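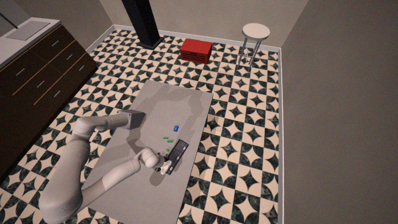

The Kitchen Table League

At Ellow Community College, students in the evening robotics course spend most of a semester with an arm they can't touch. It lives in a computer-generated room with a gray table, a red chest against the back wall and a tile floor busy enough to make a person blink. On the table are a long dark tray and a few small colored pieces. The assignment is to clear the table and end up with everything in the tray.

The course is called Manipulation in Simulation. It meets after 6 p.m. in the basement of Tseng Hall, in a lab that used to hold drafting tables and still has the north-facing windows, high up, at sidewalk level. This fall it enrolled 42 students, the most the room can seat. A good number work during the day. There are machinists, a dental assistant, two people from the same warehouse and several recent high school graduates who plan to transfer to a four-year program.

The software they use is Prillska, a simulator the department put together over several summers from open-source parts. It runs on ordinary desktop computers. A student opens a room, chooses a table and a set of objects, and then has to get the arm to do something useful with them. Everyone in the course calls the room with the tile floor "the kitchen," although there is no stove in it.

One Small Job

The table job sounds easy. Reach for a piece, close the fingers, lift, move over the tray, let go. A small child can do it. The first four weeks of the course are mostly spent finding out how much is hidden in those five steps.

The arm has a heavy elbow, and the elbow has to go somewhere. When the hand reaches across the table toward the tray, the thick upper part of the arm swings out past the table's left side, toward the cabinets. A student who thinks only about the hand will sooner or later drive the elbow into a drawer front. The simulator doesn't mind. It stops the run, turns the joint orange and writes a line in the log. On a real arm, the instructor tells them, that line would be a repair bill.

Then there are the pieces. The thin green bars give the most trouble. Lying flat, they leave little for the fingers to hold, and a grip a quarter inch too high closes on air. Set the height a bit too low and the fingertips press into the tabletop. Students learn to bring the hand down slowly, stop, check the height against the table, and go down again. The blue block is easier to pick up and harder to reach. Depending on where the program places it, the arm may have to stretch over the tray to get there, and a wrist that dips on the way will knock the tray crooked.

Letting go turns out to be its own subject. A piece dropped from too high bounces off the rim. A piece carried in at an angle catches on one of the dividers and stands there on end. The handout for week five has a full page on this, with the heading "Release."

Why There Are So Many Floors

A visitor to the lab will see the same table job running on several screens, and no two screens look alike. One room has bare walls and a wood floor. Another has bright light from one side and long shadows. The kitchen has its green and cream tiles, taupe walls and a row of dark drawers with silver handles.

The variety is part of the coursework. In the second half of the semester, students stop writing out every motion by hand and begin training a program on recorded examples. They steer the arm themselves, using a keyboard or a cheap game controller, and save each run. The program then learns to copy what they did from the images and the joint positions.

A program trained in one room tends to learn too much about that room. Last year a group trained on a plain white floor and had a program that worked nearly every time. They moved it to the kitchen and the hand went straight for the middle of the table and closed on nothing. The group spent a week on it. In the end they found that their program had been relying on the bright edge between the tabletop and the floor to judge where the table was. With a patterned floor, that edge was hard to pick out.

So now the rooms change from run to run. The table may be turned. The lamp moves, and the shadow of the arm falls across the pieces or away from them. Shadows get a session to themselves. To a camera, a dark patch under the hand can look a lot like a dark object, and the tray is dark too.

The Log

Each team of three keeps a written log, graded as heavily as the code. The rules are short. Write down what you changed. Write down what you expected. Write down what the arm did. Change one thing at a time.

The team that calls itself Ustus let us read theirs. Over one stretch in October they ran the table job 232 times, with the room changing on every run, and finished it cleanly on 143 of them. The rest are sorted by what went wrong. The longest list is missed grips on the green bars. The next is elbow collisions, which stop almost entirely after they moved the starting position of the forearm. There is a short list marked "tray," for runs in which the pieces went in fine and the tray itself got pushed.

Some entries are a single line. "Same as before, lower speed, no difference." Others go on for a page. One, written after the lab had closed, describes a run in which the hand picked up a bar, carried it to the tray, released it, and picked it up again, over and over until the time limit. The team had forgotten to tell the program when the job was finished. They fixed it the next evening and left the entry in.

The log also shows the team arguing, in a polite way. One member wanted to record more examples. Another thought the examples they had were sloppy and should be thrown out and done over. They tried both. Fewer and cleaner won by a small margin, and they note that the test was too short to be sure of it.

From the Screen to the Shop

In November the course moves upstairs for three weeks. The college owns 2 real arms, both smaller than the one in Prillska, bolted to benches in the machine shop. Each team gets four hours on one of them.

Four hours isn't much, and teams prepare for it the way people prepare for a driving test. They print out their settings. They check the emergency stop before anything else, and one member keeps a hand near it for as long as the arm has power. Speed is held low for the first hour.

Things go wrong that the simulator never showed. Cables tug on the wrist. A plastic piece picks up oil from the bench and slides. One bench has a slight tilt that no one had measured until a round part rolled off it during a demonstration. Programs that did well downstairs often do worse here at first, and the instructor grades on how a team tracks down the difference, so a low score on the arm can still sit beside a high one in the course.

Students who have worked in shops tend to do well in this part. They look at the clamp, the bench and the part before they look at the code. The ones who came in through programming catch up, though several said they wished the shop weeks had come earlier. The department is considering it. The machine shop is booked by the welding program until the end of October, so the change would have to wait for a new timetable.

What It Costs to Join

The course carries three credits and has one prerequisite, an introductory programming class that can be taken in the summer. There is no textbook to buy. Prillska can be installed at home, and the department lends out laptops to students who don't have a computer that can run it. Game controllers are kept in a drawer in the lab and signed out by the evening.

An open lab runs on the last evening of each month from September through November, with the table job loaded and ready to try. Use the side entrance to Tseng Hall after 6 p.m. The front doors lock at 5:30.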